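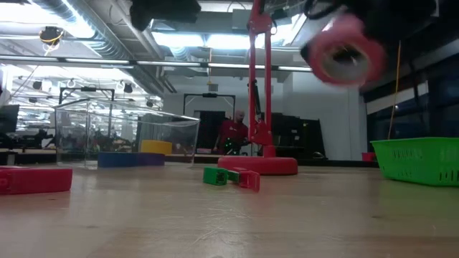 Sedico Ponaston 600 worktop

Edge-glued strip top for benches, packing tables and light assembly. Supplied sanded and oiled, undrilled. Width 1,420 mm, depth 600 mm. Rated load 200 kg, evenly spread.
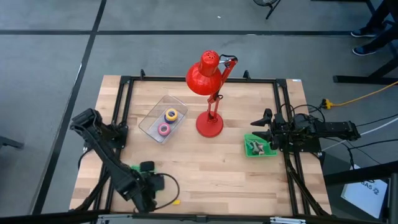
Re-oil twice a year, both faces. Let the top rest flat in the room for two days before fixing - longer in November and after.

Fixing: use slotted brackets so the wood can move across the strips. Pack of 11 screws included. Steel or aluminum underframes are suitable. A black extrusion frame with angled legs and braces, standing on a concrete floor, carries a strip top well.
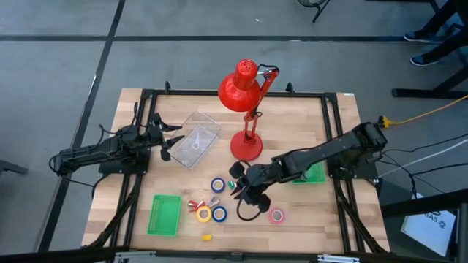
Color varies between strips. Tops are not matched across orders unless requested. On a light-colored top the strips stay visible under oil, and a clear open-topped bin can sit straight on the surface. Trade orders: Hugo Soler, Cuncombe depot.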